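Comparing two-arm cells for soft packing: speaker notes
Rozália Bartoš, Plevimton
February 26, 2020

Slot is short. Skip the company slide and go straight to the problem.

1. What we were asked

Lilton packs loose produce for small shops. They wanted to know if a pair of low-cost arms could handle thin carrier bags, and which fingers to buy. They had quotes for two sets: the Boersma flat pads and the Rornel angular fingers. Calum Dunbar wrote the test plan with me. Say up front that we tested with a small set of fruit and one type of bag, so this is a narrow result.

2. How the trial ran

197 trials, split between the two finger sets. Same controller, same arm speed, same bag type. A trial counts as good if every piece goes in the bag and the bag does not tear. Oanh Đặng scored all of them from the recordings, without knowing the controller settings. If someone asks about gloves or suction, we did not test those.

3. The cell

Pause on these. Let people look before talking.

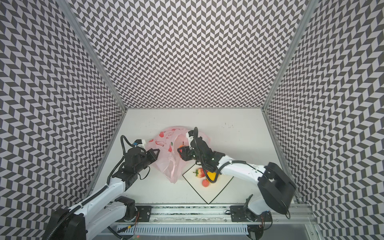
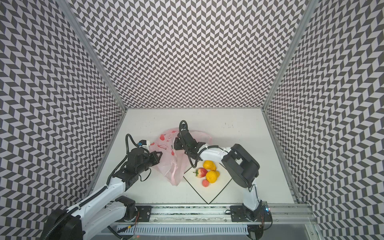

First two are the fixed view, with the bag between the grippers and the fruit on the square board. Third is the close view, with the plastic taking up much of the picture.
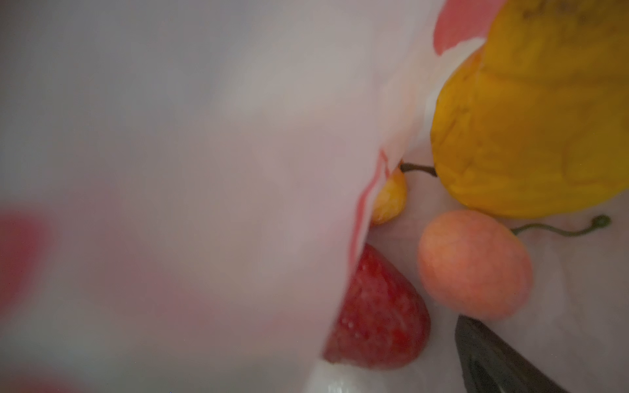

4. Fingers

Flat pads hold the film better once they have it. They are poor at picking up a single fold from the table and often take two layers, and then the bag will not open. Angular fingers get under a fold more easily. They also put more pressure on a small spot, and we had 8 torn bags with them against 3 with the pads. Nathalie Morin rounded the tips with a file in the second week and the tearing dropped. Mention that the rounded tips are not a catalog part.

5. Cameras

This is the part people will want to argue about -- leave time for it. The fixed view is good for planning the reach and for seeing the whole bag. It is weak on how far open the mouth is. The wrist view is good for the last stretch to a piece of fruit, but thin plastic close to the lens blurs and can cover a lot of what you need. We tried each alone and then together. Together was best with both finger sets. If the budget allows only one, I would keep the fixed camera and accept slower picks.

6. Controller settings

Keep this brief. Position control alone pulled the bag out of the other gripper. Adding a force limit on the holding arm fixed most of that. Kerubo Ndung'u tried 6 limits, and the table is in the handout. The lowest ones let the bag slip. The second highest is what we use now.

7. Open items

-- Heavier fruit. The bag sags and the mouth closes.
-- Cable routing at the wrists. The loops need slack to turn, and the slack can get in the way of a pick.
-- Bags with stiffer film. Lilton is sending a box in April.

Questions. Handouts are by the door, and the scoring sheet is on the back page.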